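Finally doing the linen cupboard. The top shelf has been a landslide since last winter and I'm done pretending otherwise.

Rule one - towels in thirds the long way, then in half. Fold side faces out.

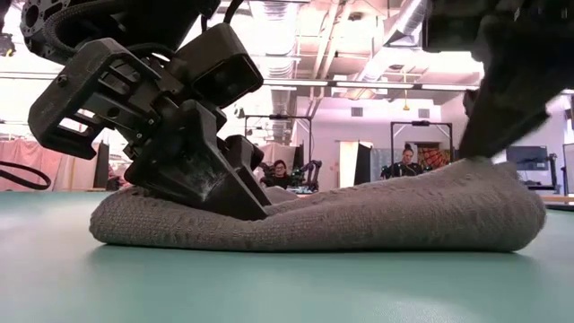
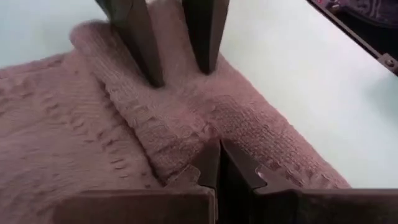 Thick ones are the worst for it. They puff up at one end and you have to squash them flat before they'll stack.

Bath towels on the left, hand towels on the right, beach towels can live in the laundry. Flannels get a basket.

Next up, fitted sheets - wish me luck.

Comments

Milagros Bravo: I roll mine, saves heaps of room!

Thibault Tessier: What colour are you keeping for guests?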